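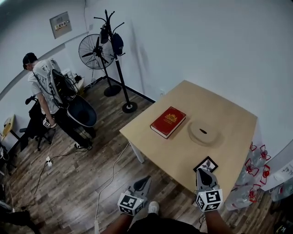
Tusow – Widmungen, Besitzvermerke und andere Handschriften aus gebrauchten Büchern

Liesmich zur dritten Fassung, Stand Mai

Schön, dass Sie hergefunden haben! Tusow ist eine Sammlung von 1.000 abgeschriebenen Einträgen, wie man sie vorn in gebrauchten Büchern findet: Geburtstagsgrüße, Konfirmationswünsche, Schulstempel, Namen mit Jahreszahl, Ermahnungen zur pfleglichen Behandlung und ab und zu ein Rezept, das offenbar gerade nirgendwo anders Platz hatte. Angefangen hat alles mit einer einzigen Bananenkiste vom Flohmarkt, und eigentlich sollte es nach dieser Kiste auch wieder gut sein. Nun sind es ein paar Kisten mehr geworden, und die Tabelle ist so gewachsen, dass sie eine ordentliche Beschreibung verdient hat.

Die Sammlung enthält Texte und Angaben zu den Büchern. Scans der Einträge liegen nicht bei, dazu weiter unten mehr.

Was liegt in welchem Ordner

eintraege/ enthält die Haupttabelle widmungen.csv, eine Zeile je Eintrag, Kodierung UTF-8, Trennzeichen Semikolon. Wer sie in einer Tabellenkalkulation öffnet, möge bitte beim Import die Spalte jahr als Text einlesen, sonst wird aus „19?4“ ein Fehler und aus „Ostern 31“ womöglich ein Datum.

buecher/ enthält buecher.csv mit Titel, Verlag, Auflage und Einband. Beide Tabellen hängen über die Spalte buch_id zusammen. Manche Bücher haben mehrere Einträge, das ist sogar der schönste Fall, wenn nämlich erst die Großmutter und viele Jahre später die Enkelin hineingeschrieben hat.

werkzeug/ enthält Onik, ein kleines Prüfskript in Python. Es meldet doppelte Kennungen, leere Pflichtfelder und Klammern, die auf-, aber nicht wieder zugehen. Letzteres passiert mir leider ständig.

Die Spalten der Haupttabelle

eintrag_id: laufende Kennung, beginnt mit tus
buch_id: Verweis auf buecher.csv
text: die Abschrift, Zeilenumbrüche als senkrechter Strich
art: widmung, besitz, stempel, notiz oder sonstiges
anlass: zum Beispiel Weihnachten, Taufe, Schulabschluss; leer, wenn keiner genannt ist
jahr: so, wie es im Buch steht
schrift: latein, kurrent, suetterlin, druck oder gemischt
schreibgeraet: tinte, bleistift, kugelschreiber oder unklar
sicherheit: 1 bis 3, wobei 3 für eine Lesung steht, auf die ich ein Stück Kuchen wetten würde
bemerkung: alles, was sonst nirgends hinpasst

Die Aufteilung der Felder folgt dem Schema Fetance, das ich ursprünglich einmal für Postkarten angelegt hatte. Daher rührt auch das etwas rätselhafte Feld seite_b in älteren Fassungen. Es ist inzwischen gestrichen, und wer es in eigenen Auswertungen noch benutzt, findet denselben Inhalt jetzt unter bemerkung.

Zum Einband

In buecher.csv gibt es die Spalten farbe und praegung. Die Farbe ist grob gehalten (rot, blau, grün, braun, schwarz, hell, bunt), denn zwischen Weinrot und Ziegelrot entscheide ich am Vormittag anders als am Abend. Bei der Prägung wird unterschieden, ob sie nur aus Schrift besteht, ob ein Wappen oder Ornament dabei ist und ob eine Linie um den Deckel läuft. Mehrfachangaben sind durch ein Pluszeichen verbunden, also etwa „wappen+linie+schrift“.

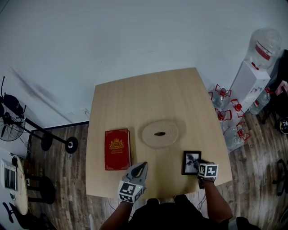

Roter Einband mit goldenem Wappen, Schriftzeile und schmaler Randlinie; daneben eine runde Seilmatte und ein kleiner Bilderrahmen.

Ob ein Buch mit Goldprägung häufiger verschenkt wurde als eines ohne, war übrigens eine der ersten Fragen, die mich erreicht haben. Ich kann sie mit dieser Sammlung leider nicht beantworten. Aufgenommen sind ja ausschließlich Bücher, in denen etwas steht, und die leeren habe ich damals gar nicht erst notiert. Das bereue ich heute ein wenig.

Wie abgeschrieben wurde

Alle Abschriften sind buchstabengetreu gemeint. Alte Schreibweisen bleiben stehen, Rechtschreibfehler ebenfalls, auch die rührenden. Abkürzungen werden nicht aufgelöst. Unlesbare Stellen stehen als drei Punkte in eckigen Klammern, unsichere Wörter haben ein Fragezeichen direkt dahinter. Unterstreichungen sind mit Unterstrichen vor und nach dem Wort gekennzeichnet, doppelte Unterstreichungen mit zweien. Gestrichenes steht in geschweiften Klammern, sofern man es noch lesen kann, und das kann man erstaunlich oft.

Kleine Zeichnungen (Blumen, Herzen, einmal ein wirklich gelungener Dackel) werden in der Bemerkung erwähnt. Dort stehen auch Fundstücke zwischen den Seiten, also gepresste Blätter, Fahrkarten und Zettel. Gibt es zu einem Zettel eigenen Text, bekommt er eine eigene Zeile mit der Art notiz.

40 Einträge wurden nach längerer Pause ein zweites Mal abgeschrieben, ohne vorher in die erste Lesung zu schauen. Die Abweichungen stehen in eintraege/zweitlesung.csv. Am meisten hakt es bei Kurrent mit hartem Bleistift, vor allem bei Familiennamen, und dort ist die Angabe in der Spalte sicherheit wirklich ernst zu nehmen.

Herkunft und Schieflagen

Der größte Teil stammt von Flohmärkten, aus öffentlichen Bücherschränken und aus Haushaltsauflösungen. 60 Bücher kommen aus dem Antiquariat Ha, das mir freundlicherweise die Kiste mit den „beschrifteten“ überlassen hat, die sich schlecht verkaufen. Diese Bücher erkennt man am Kürzel ha in der Spalte quelle.

Man sollte also bitte keine weitreichenden Schlüsse ziehen. Romane und Gesangbücher sind sehr stark vertreten, Sachbücher kaum, Kinderbücher weniger als erhofft (sie werden wohl einfach zerlesen). Die Einträge sind bis auf wenige Ausnahmen deutsch. Weihnachten ist mit großem Abstand der häufigste genannte Anlass, was niemanden überraschen wird, der schon einmal am 23. Dezember in einer Buchhandlung stand.

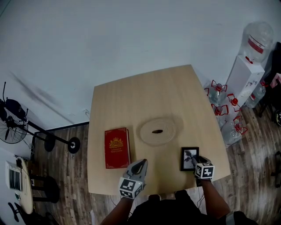
Rotes Buch auf hellem Holztisch, rechts davon eine runde Matte und das kleine Schwarz-Weiß-Foto im schwarzen Rahmen.

Persönliche Angaben

Widmungen sind für einen bestimmten Menschen geschrieben, und mit dieser Tatsache gehe ich so behutsam um, wie es bei einer öffentlichen Tabelle eben geht. Familiennamen sind durch den Anfangsbuchstaben ersetzt, Straßen und Hausnummern durch [Anschrift]. Vornamen bleiben stehen. Einträge, in denen es um Krankheit oder einen handfesten Streit geht, sind nicht enthalten. Deshalb liegen auch keine Scans bei, denn auf denen wäre ja alles zu sehen.

Sollten Sie eine Handschrift aus der eigenen Familie wiedererkennen, schreiben Sie mir bitte über das Kontaktformular. Ich nehme die Zeile dann heraus, und wenn das Buch noch bei mir steht, schicke ich es Ihnen sehr gern zu.

Benutzung von Onik

Nötig ist Python 3, weitere Pakete braucht es nicht. Aufruf im Hauptordner:

python werkzeug/onik.py eintraege/widmungen.csv

Steht am Ende „alles beisammen“, ist die Tabelle in Ordnung. Andernfalls nennt das Skript Zeile und Spalte. Unter Windows werden die Umlaute in der Ausgabe manchmal zerschossen, die Prüfung selbst läuft trotzdem richtig durch.

Mitmachen

Korrekturen sind herzlich willkommen, besonders von Menschen, die Sütterlin noch in der Schule hatten! Bitte immer die eintrag_id angeben und die vorgeschlagene Lesung vollständig ausschreiben. Meldungen sehe ich meistens mittwochs durch.

Bekannte Baustellen

Die Spalte anlass vermischt Konfirmation und Kommunion, wenn im Buch nur „zum Festtage“ steht.
Bei Schulstempeln fehlt oft der Ort.
Einige Gesangbücher haben keine Auflage in buecher.csv, die Titelblätter sind herausgerissen.

Lizenz

Tabellen und Beschreibung: CC BY 4.0, als Quelle genügt „Tusow, dritte Fassung“. Onik steht unter der MIT-Lizenz.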